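Boot tray

A boot tray is a shallow, rimmed tray set near an outside door to hold footwear. Most are plastic or rubber, though metal versions are sold at higher prices.

Makers often claim that a tray protects floors from road salt. The evidence is thin. A test reported by the housewares firm Loltov on 24/04/2021 covered 21 homes in Randwood, and the company chose the homes itself. It found less staining near the door but did not check whether the residents had also mopped more often – a gap noted by the critic Kęstutis Tamošiūnaitė, who called the result "a sales sheet with a chart on it."

The origin of the tray is also disputed. A popular story credits an innkeeper in Ham, but no record of it older than a Sivine catalog has been found, and that catalog was selling trays.

Raised ridges are said to speed drying. Air flow and room heat probably matter more, and a tray that is never emptied can keep soles damp for longer than a bare floor would.
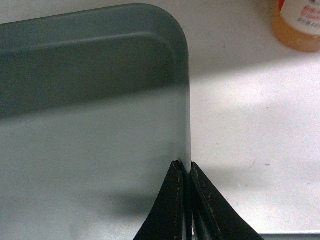

Does a boot tray need a deep rim?
Usually a low one is enough, as long as the meltwater is poured out before it builds up.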